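4. What people told us about contrast at the table

I'll start with the part of the study I got wrong. When Traian Barbu and I planned the home visits in Dradstead, I had it in my head that the trouble with eating when your sight is going would be mostly to do with size. Small print on packets, small buttons on the microwave, small peas. So our first set of questions was full of size, and the people we visited were very polite about it and then told us about mashed potato on a white plate.

We visited 12 households, all with at least one person living with low vision, and we went back to five of them in February for a second, longer chat. Nearly everyone brought up contrast before we did, though hardly anyone used the word. They said things like "I lose it" or "it goes into the plate". One woman said she only ate fish on the green plate. Her husband thought this was superstition, and they had a small row about it while I was trying to get my recorder to work.

4.1 Edges matter more than colours

It's tempting to write about colour here, and a lot of the advice leaflets do (red plates, yellow plates, blue plates, depending on which leaflet you pick up). What our participants described was nearly always an edge. Where does the plate stop? Where does the table start? If they could find the edge they could work out the rest, mostly by touch and habit. I've come to think the plate is often the wrong thing to be shopping for, and that a plain dark cloth under the plates you already own would do more good. I can't prove that from our notes, but several people had reached the same idea without any help from us.

Figure 2. Light things against dark surroundings.

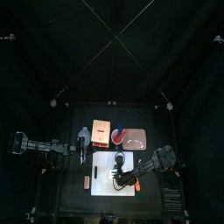
Thin things were a separate worry, and they deserve a few lines of their own. Handles, cords, the lip of a tray, the string on a teabag – people could find these when they were pale and there was something dark behind them, but only up to a point. A thin pale line doesn't stay equally easy to see all the way along. The two wires in Figure 2 cross in a big X that is easy to pick out, and then each of them fades into the black cloth as it comes down towards the corners of the table. Our participants described much the same with phone leads and washing lines: they'd find part of it and lose the end. Kacper Chmielewska, who transcribed the interviews and read all of them more often than I did, started marking these passages "found the middle", and we ended up keeping that as a proper code.

4.2 Chopping and serving

Most of the households did their chopping on whatever board happened to be out. Wooden ones were common, and so were white plastic ones, and the complaints about each were quite different. People with wooden boards had trouble with bread and cheese and nuts. People with white boards had trouble with onion, garlic, cauliflower and anything peeled. Eight of the households owned more than one board, which surprised me, but in most of those the second board lived behind the bin or under the sink and was brought out for guests or for raw meat. The idea of swapping boards by colour of food struck people as sensible when we raised it and also as a bit of a faff. I'm with them on both counts.

Serving was harder than chopping. A board stays put and you know where you left it, whereas a plate gets moved, turned round, set down on top of something else, and filled by another person who may not say what went where.
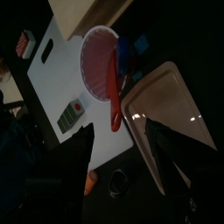

That last point came up again and again, usually with some feeling. People wanted to be told what was on the plate, and where, and then left alone with it. One man had trained his whole family to call out positions like a clock face, and he was rather proud that his grandson could do it. Others hated the clock method and said it made them feel they were being landed like an aeroplane.

Cutlery caused less bother than I'd expected. Bright handles were liked, and two people had wound coloured tape round the handles of their favourite knives, but most found their knife and fork by feel and saw no reason to change. Serving spoons and slices were another matter, as they get put down across things by whoever used them last, and reaching for one meant risking the gravy.

I should say that all of these were daytime visits, in kitchens people had often tidied for us. Traian thinks we'd have heard more about lamps and glare if we'd come at supper time, and he's probably right. Lighting gets a section to itself (Section 5), where I go back over the parts of the February chats that dealt with evenings.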